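Home
Threads
Lists
Saved
Log in

This site uses cookies to remember your settings. Accept / Manage

March 20, 2023

We finally finished the reset study on the Plimlow scenes, so I'm writing it up as a thread before the paper draft eats it. Short version: a wrist camera can tell you a lot about whether a simulated grasp attempt is worth continuing, and it can tell you early.

Background for people who don't follow this account. Plimlow is our set of simulated home interiors. We drop an arm with a two-finger gripper into them and collect attempts at picking up small things. Most of the attempts are bad. We want to stop the bad ones sooner.

The old way was a timer. Every attempt got 150 control steps, no matter what was going on. If the arm had wandered off to look at a wall by step 30, it still looked at the wall for the other 120.

That sounds like a minor waste. In February we went back through the logs and it was the largest single use of compute in the project, ahead of training.

The method is simple. Every 16 steps we take the current wrist view and pass it to a small scoring network. It gives one number, which is its guess at the chance that this attempt ends in a held object. If the number is under a threshold on two checks in a row, we reset.

The scorer never gets object poses, joint angles or contact forces. Wrist pixels only. We wanted something that could move to a real arm later without asking for information a real arm doesn't have.

Training labels came from the attempts themselves. Did it end with something in the fingers and off the surface, yes or no. Every frame in the attempt gets that same label. Yes, this is crude. An early frame of a good attempt can look exactly like an early frame of a bad one. The network handles it by staying near the middle on those, and that's what we want it to do.

Some wrist views from the renders, to give an idea of the range it has to deal with:
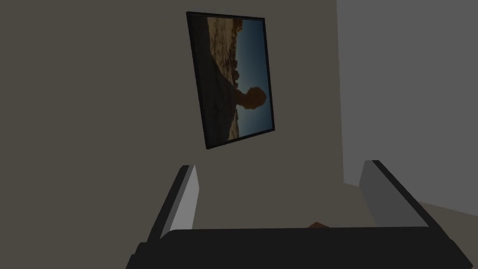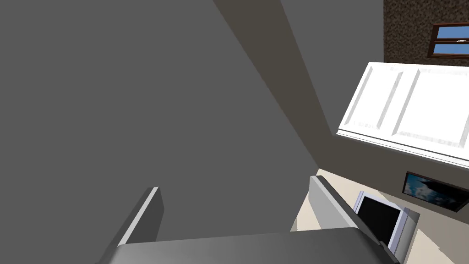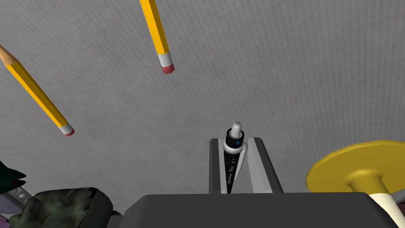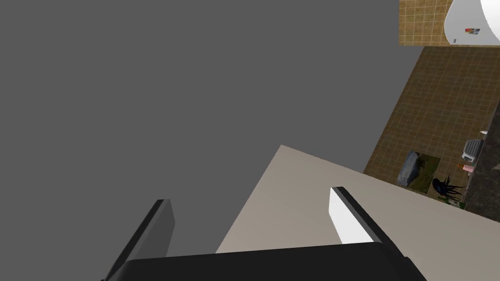
Now the result. On held-out rooms, 98 percent of the attempts that would have succeeded were left alone by the scorer. The rest were cut off when they shouldn't have been. I'll come back to those.

On the failed side, the typical reset came at the third or fourth check. So you get back well over half the steps from an attempt that was going nowhere, and you spend them on a new one.

We compared against three other rules. First, a shorter timer. It saves the same compute but kills slow attempts, and slow attempts are the ones on thin objects, so your data ends up with hardly any thin objects in it.

Second, a rule based on distance from fingertips to the nearest object. Works well in sim. Needs poses, so it's no use to us outside sim. It also likes to hover. An arm sitting just over an object and doing nothing scores great.

Third, random resets at the same rate as ours. This one is there to check that we aren't just getting a benefit from more starts. There is some benefit from more starts. It's small next to the scorer.

Where it fails. The bad cutoffs are mostly approaches that begin with the camera pointing away from the work surface. The arm swings over a plain wall, the score drops, and it gets cut before it comes back around. Requiring two low checks in a row helped. Three in a row helped a bit more but gave back too much of the savings.

The other failure is clutter. If a surface has plenty of small objects on it, the score stays high even when the gripper is closing on air. My guess is the network has learned "objects close by" as a stand-in for "grasp going well." We tried blanking out everything except a strip between the fingers and it got worse overall, so the surroundings do matter. I don't have a fix for this yet.

A few people asked about flat, untextured surfaces, which we have in a lot of rooms. I expected them to be a problem. When we split the results by surface type there was no clear gap. Wall color didn't matter much either. Camera tilt did. Steep roll angles lower the score whether or not the attempt is fine.

Things we changed along the way that made no difference: bigger network, color jitter, feeding two frames instead of one. I'm listing them so you can skip them.

One thing that made a large difference: balancing the training set by room. Without that, one of the Ondthorpe layouts supplied most of the successes and the scorer learned to recognize that kitchen.

Not tested: soft objects, anything with two arms, anything real. The Tuhiwai arm is booked for the real version and I'd rather not predict how that goes. Lighting will be the first problem. Our renders are very even compared to any lab I've worked in.

Code for the scorer will go up with the draft. The scenes take longer since the asset licenses have to be checked one at a time. If you need the label format before then, message me and I'll send the spec.

Going to stop here and answer replies tomorrow.

More from this author
Why we dropped Lenetti for scene layout
Notes on labeling grasps without poses
Camera roll and what it does to small networks
Ondthorpe rooms, second batch
Old thread: timers are a bad reset rule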